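Monthly walkround, Elwood unit, February. Checked: Anjana Saha

Fire exits – clear. Rear door sticks, needs planing.
Extinguishers – 31 seen, all in date.

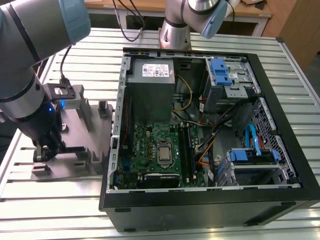 Alarm test 300 seconds, fine. Panel log not signed agian, Ottmar to chase.
First aid box – low on plasters.
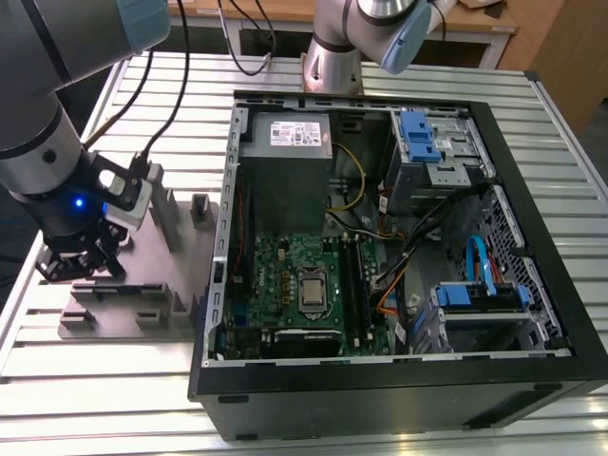 Bench area, computer case on its side with panel off.

Ladders – tag 44 missing. Out of use till retagged. 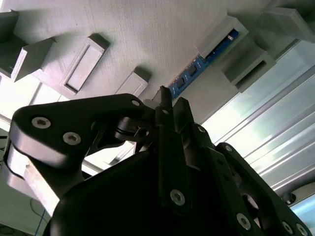

Kitchen – fridge seal split, Muken quoted. Bins ok. Next check O. Wiegand.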